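Tomatstead Community Hall
Hall Hire - Frequently Asked Questions

Who may hire the hall?
Any resident, club, school or business may apply. Applicants must be 21 or older and must be present for the whole of the hire period.

How many people does the hall hold?
The Main Hall is licensed for 228 people seated in rows. The limit is lower when tables are set out, and the exact number will be stated in your hire agreement. The Ikeda Room is intended for meetings, classes and small displays.

How do I make a booking?
Complete the application form and return it to the hall office. A booking is confirmed only when the office has issued a signed agreement. Verbal holds are not accepted. Applications for December open in June.

Is a deposit required?
Yes. The deposit is $300 for the Ikeda Room and $600 for the Main Hall. It is returned after the hall has been inspected, less the cost of any damage or extra cleaning.

May I cancel or change my date?
Changes must be requested in writing. One change of date is allowed at no charge, subject to availability. Hirers who cancel within 21 days of the event forfeit the hire fee - the deposit is still returned.

Is parking available?
The Vistgate lot is open to hirers and their guests until 11 p.m. Vehicles left overnight may be towed at the owner's expense. Please do not park in front of the loading door.

May I serve food and alcohol?
Food may be served in either room. Alcohol requires a permit, and a copy must reach the office before the event.

Are tables and linens included?
Tables and chairs are included in the hire fee. Linens are not, and hirers may bring their own. Tape, pins and staples may not be used on tabletops.
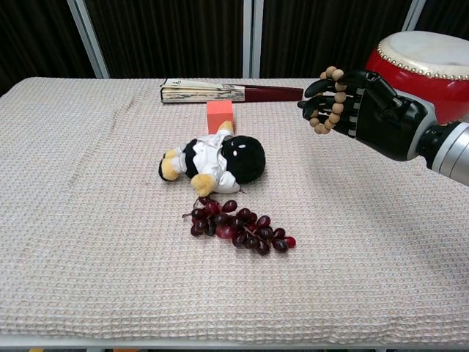
A table with a beige cloth, in front of a brown curtain.

May I hang decorations?
Decorations may be attached only to the rails provided. Candles, confetti and smoke machines are not permitted.

When must the hall be cleared?
All events must end by 11 p.m., and the building must be empty by midnight. Trash should be taken to the bins on the Pliliton Road side.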